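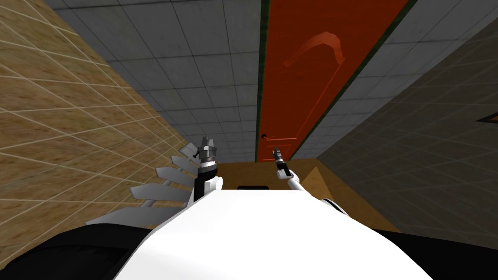 How to run a door test in sim before you buy (or build) anything

Short version for people in a hurry. You want to know if a two-armed robot can open a door in a house, go through, shut it behind. Sounds like nothing. It is most of the job. Laundry, trash, dishes, fetching a mop — all of it has a door in it somewhere, and cabinets and fridges are just smaller doors.

We ran this at Drummond for two robot models and three policies. Notes below so you can copy it. Took me most of January, should take you a few days.

What you need

A simulator that does contact properly. If the gripper slides through the handle, stop and fix that first.
A robot model with the real joint limits and real torque limits. Not the nice ones off the sales sheet.
A head camera view. You want to see what the robot sees, arms in the way and all.
A door with a hinge, a latch and a handle you can swap out.
A policy to test. We used the stock one that comes with Tramov plus two of our own.

Step 1. Build the room small

Everybody builds a big open room. Don't. Real hallways and bathrooms are tight and the elbows hit things. Make it narrow enough that the robot has to think about where its arms go. Walls need collision turned on — I forgot this on the right side wall and got two days of great results that were garbage.

Textures can be dumb. Flat color, plain tile grid, fine. Make the door a loud color for the first runs so you can find it in the video. Swap to white on white later and watch the numbers drop.

Step 2. Set the door up

Hinge friction: start low, go up.
Spring closer: off for now.
Latch: ON from the start. A door with no latch is a curtain. Lots of demos are done on a door with no latch, so check before you beleive one.
Handle: begin with a lever, then a round knob. Knobs are much worse for a thin two-finger gripper. It pinches, twists, slips.

Step 3. Start pose

Both hands up in front, grippers off the door, base square to it. Then randomize. Move the base a few inches each way, turn it a little, change the hand height. If you only test from one start pose you are testing a recording.

Step 4. Break the task up and score each part

Do not score just pass/fail. Score these:

Reach the handle
Grip it
Turn it until the latch clears
Pull or push to 42 degrees (enough for a hand to get round the edge)
Get the body through
Close it, latch clicks

Write down where every run dies. This is the whole value of the excercise.

Step 5. Run it

We did 374 runs per policy. Fewer is ok for a first look, but under a hundred you will fool yourself. Leave it overnight. Cap each run at 11 minutes of sim time or one stuck robot will eat your evening.

Log joint torque too. A run that passes with the wrist maxed out the whole way is a fail on hardware. Mark it.

Step 6. Watch the videos

Yes all the failures. At least the first fifty. Things we caught only by watching:

Robot's own forearm blocks the camera right when it needs to see the handle. Happened constantly. Fix was coming in from lower down.
Second hand does nothing, then bumps the door shut.
Gripper holds on after the latch clears and drags itself round with the door until the shoulder locks.
Grabs at a panel edge, thinks it's a handle.

Step 7. Make it nasty

Closer on. Door that sticks. Mat on the floor. Dim light. Pull door instead of push door. One change at a time or you won't know which one did it.

So can they do it yet?

Our numbers, so treat as ours. Lever, push side, no closer: good, I would put it on real hardware with someone on the stop button. Knob, pull side, closer on: best policy got 13 full passes out of the 374. That is a no. And this was sim, where the floor is flat and the handle never wobbles.

The reach is fine. Reaching is more or less solved for this kind of thing. Turning and pulling while the base moves is where it goes wrong, since two things have to agree on the timing and they don't.

For a shop floor it's easier — you can swap every knob for a lever, or take the door off. We did that at the Padalden site and skipped the whole problem. Homes you don't get to do that, people like their doors.

Common mistakes

Door too light. Weigh a real one, use that.
Success check fires when the door moves at all. Check the angle AND the latch.
Same random seed for every policy is right, same seed for every run is not.
Comparing to a human on time. Don't bother yet.

Next one will be drawers, using the Skukska cabinet set. Config files go up when I've cleaned out the paths.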